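Best way to pack snacks for a long train trip with kids?
Posted in Travel & Family

We're taking the sleeper to Pakunska at the end of the month and I am SO excited, it's our first big train trip as a family! It's a long ride and the dining car closes early, so I want to bring most of our snacks from home. Last time we traveled (by car) everything ended up crushed at the bottom of a tote bag and we ate crumbs for 2 days. How do you all pack food so it survives and you can still reach it? We have one small table between four of us and a narrow shelf over the window. Budget is 40 dollars for food and containers together.

yen_and_away

Oh, you're going to love it! The stretch after the tunnel is gorgeous, get everybody up for it.

For the snacks, go with a bin and skip the bag. A stiff bin keeps its shape under the seat and the kids can look through the sides and see what's left without dumping it all out. Pack it in layers by day — last day on the bottom, first day on top. Chips and anything puffy go in last. Crackers do better standing up on their ends, like files in a drawer. I also tape a strip of paper to the lid with what's in each layer, and my kids love crossing things off.

Measure the space under the seat before you buy a bin! Ours was one inch too tall and rode on my lap for 3 hours. Leave out chocolate if the heat is on in the cars. Bring a damp washcloth in a zip bag and a roll of trash bags, more than you think you need.

gellico_mom

bags are fine, just put soft stuff on top. they sell noodles at the station too

fleker77

I second the bin, and I'd add one thing: lay it all out the night before. Seeing everything spread on the bed is how I catch that I've bought five salty things and no fruit.
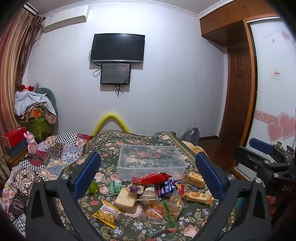
Pakunska, August 16, 2025

A clear plastic bin with no lid does the job for us, and a glossy bag of snacks can lean against it until you decide whether it makes the cut. Small packets are great for filling in corners at the end. We do one "surprise" snack per kid per day, wrapped in a napkin, and it buys a wonderful amount of quiet! Fill your water bottles before you board, too, and keep one spoon per person in your coat pocket. Have a great trip and please come back and tell us how it went!

window_seat_please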